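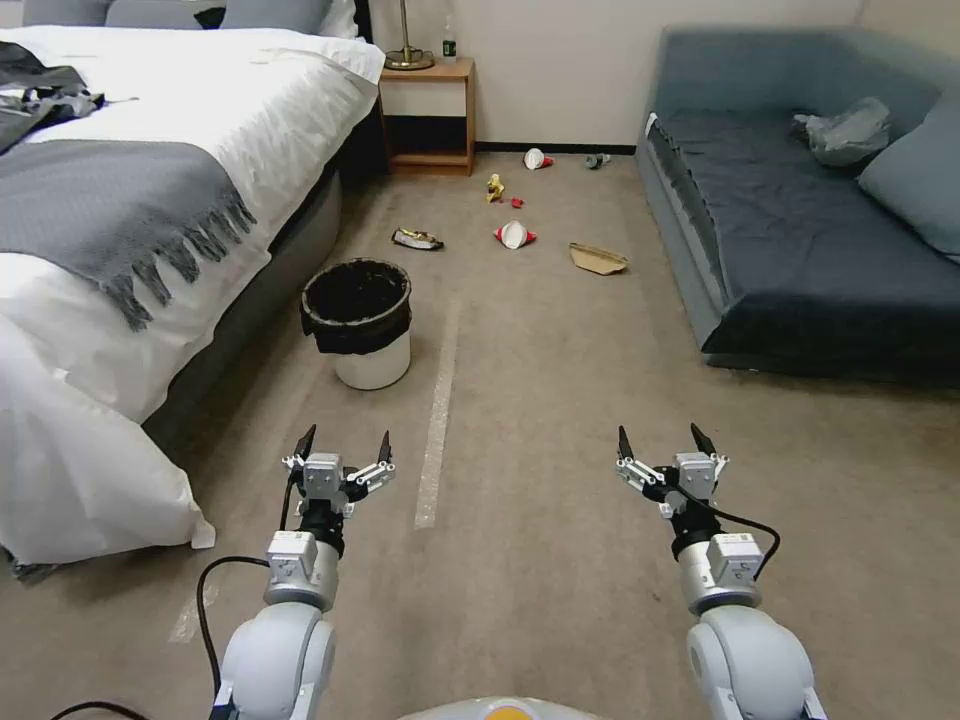

Bedroom two, Tenine House, mid-morning

November. The bedroom inspection commenced at nine with the second bedroom on the upper level. The bed carried its white duvet and the grey knitted throw with the tasselled fringe, both issued from the Stirnari linen store. The duvet had slipped over the foot and side of the mattress and will need to be squared before the room is handed over. A dark grey garment had been left on the bedding. It is to be bagged, labelled and held at the front desk in the usual way.

The beige carpet is due for its annual clean. Arier has quoted 528 dollars for the upper level, excluding the stairs, and the quotation has been forwarded for approval. The small wooden nightstand is to remain at the head of the bed – the request to exchange it for a painted one has been declined.

Pale grey pillowcases were discussed again at noon. The present colour will be kept through winter. An order for 164 was placed with Cui, delivery to the rear entrance.

The fringe on these throws catches in the large dryer. Laundry has been instructed to use mesh bags and a cool cycle, and to dry them flat.

Linen entries brought up to date at four. Bedroom three held over until the morning.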